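Robot arms join the gift line at Wurkov, packers move to screens

Posted 4:40 p.m., updated with union comment

ZEKCOMBE - No layoffs. That was the first thing out of the meeting at Wurkov this afternoon, and the thing most people on the gift line had come to hear.

The packing company is putting robot arms on the boxed gift sets at its Zekcombe plant starting in September. Small stuff, soap and sachets and keepsake boxes. The work has been done by hand for as long as the plant has been open, 65 people over two shifts.

Under the plan 19 of them move off the line and into a new job the company calls "cell setter." They'll teach the arms new items, first on a computer, then on the floor. The rest stay on packing but with different stations. Ribbon, cards, final check and anything the arms can't get hold of.

Pay for setters goes up one grade. Pay for everyone else stays where it is, which did not go over well in the back rows.

"I've had my hands in tissue paper my whole working life and now I'm dragging a box around a screen with a mouse," said Wilma Hoekstra, a line lead who has been in the trial group since spring. "It's easier on the wrists. I'll give it that. But it's quiet. You used to talk all shift, now you sit and you look."

The trial was run under the name Bravo. Every new item gets built as a 3D model and the pick is tried out in simulation before anyone touches the real line. Setters change the grip, the angle, how close two items can sit before the fingers bump something. Then run it again. A tricky item can eat a whole morning.

Soft things are the worst, Hoekstra said. A hard box stays the shape you drew it. A soft piece doesn't, and the model never squashes quite like the real one does.

Some numbers from the meeting. The target is 400 sets a shift per arm, a good bit under what a fast pair of packers can do. Management says thats fine, the arms are meant for the evening shift where they can't fill the spots. A changeover from one gift set to the next is supposed to take roughly 30 minutes. Workers in the trial said it's been longer than that, a lot longer on bad days. The company didnt dispute it.

The union branch says it was told late and wants the no-layoffs promise in writing, with an end date on it or better yet without one. It also wants to know what happens to setters if the software side gets moved over to the Liltau office. No answer on that yet. A spokesperson said only that there were "no current plans."

Other gripes from the floor: the setters' room has no windows. Breaks are now on a different clock from the line, so people who ate lunch together for years don't. And training is on paid time but at the Liltau office, a long bus ride each way, with travel not paid. The company said it would look at the travel part.

A few were plainly happy. One evening packer said she had put in for setter twice already and would put in again. Another asked if the arms could start with the winter sets, everyone hates the winter sets.

Sign-up sheets for setter training go up in the canteen tomorrow. First group starts once the schedule is sorted.

From the setters' simulation: a Franka Emika arm over a light blue piece and a dark box with gold flowers and leaves.
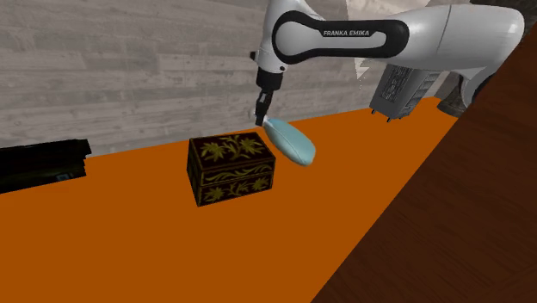
More local news

Zekcombe bus timetable changes in September, evening routes hit hardest

Road work on the Liltau side to run into next month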